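Minutes of the working meeting on the kitchen counter examples

Project: Ukaneo
Date: February 16, 2025
Present: the simulation group and the training group from Gatmont, two guests from Jukham (by call)
Chair: Sibel Tatlı
Minutes: Selim Canpolat

1. Minutes of the last meeting

The minutes from December were accepted with one correction. In item 3 it was written that the bowl tasks are finished. It should read that the bowl tasks are finished for recording but are not yet checked. The correction is made in the shared copy.

2. State of the collection

The target for the kitchen counter set stays at 3,000 accepted examples. At the time of the meeting we have 2,000. Sibel Tatlı reminded everyone that an example is counted only when it has been replayed from the start state and has reached the same end state. Recordings which were only saved are not counted, also if they look good to the operator.

The training group asked if they may begin a first training run with what we have. This was agreed. The run will be marked as a trial and its results will not go into the report for Jukham.

3. Placement of the objects

There was a long discussion on this item. Until now the start positions are drawn freely over the whole counter top. The simulation group showed that in this way some objects come to rest on each other or partly over the sink, and the operator then loses time before the task can begin. One proposal was to use fixed zones, one for each object. The training group was against it. They fear that the model will learn the zone and will not look at the object.

The agreed solution is between the two. Flat things (fork, knife, spatulas) may be placed anywhere on the counter and at any angle. Standing things (pepper mill, bottle, soap dispenser) keep a minimum distance from each other so that the fingers can go between them. The distance will be set by the simulation group and written in the task file.

The guests from Jukham asked that the two spatulas stay in the set together. The instruction "pick up the spatula" is then not clear, and they want examples where the instruction names which one. Accepted. The wording will be "the spatula nearer to the robot" and "the spatula farther from the robot". Left and right will not be used, as they change with the camera.

4. Camera views

Each example is stored with views from outside and one view from the gripper. The question was whether the gripper view should be kept when the object of the task is not inside it. Sibel Tatlı is of the opinion that it should be kept, because at the time of use the model will also receive such views and must know what to do with them. One colleague answered that long parts with only marble in the view make the files large and teach very little. No full agreement was reached. For the present all views are kept, and the training group will compare the two ways on a small part of the data.

5. Operators and sessions

Operators reported that after 14 examples in one sitting the movements become less smooth, and the final approach to the object is the first part to suffer. From now on a session has 10 examples and then a break. The operator writes the task sentence before the recording, never after it. It was found that sentences written afterwards describe what the arm did, and in a few cases this was different from the task.

Failed attempts are to be kept in a separate folder with a short reason. Please use the list of reasons in the Lockyer tool and do not write free text, except when no reason in the list fits.

6. Other business

The name of the dispenser is not the same in all task files. Both "soap bottle" and "dispenser" occur. It will be "soap dispenser" everywhere.

Tasks from this meeting

Simulation group: minimum distance for standing objects, new draw of start positions.
Training group: trial run, comparison with and without the empty gripper views.
Sibel Tatlı: letter to Jukham about the spatula wording.
Selim Canpolat: correction of object names in the task files.

Views of the counter set, the last one from the gripper 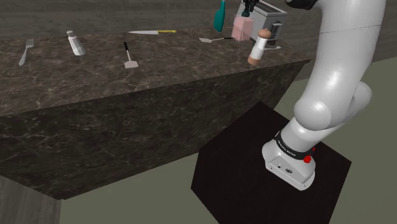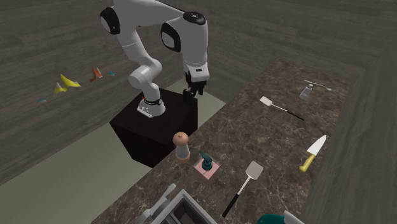
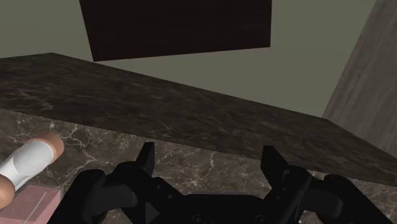 Selim Canpolat
Data coordinator, Ukaneo project

Remarks on these minutes can be sent to me until the next meeting. If I receive none, they count as accepted. The date of the next meeting will be given by Sibel Tatlı when the trial run is finished. The guests from Jukham asked to receive the new task file before that meeting, so the simulation group is kindly asked to send it to me first, and I will pass it on with the corrected names.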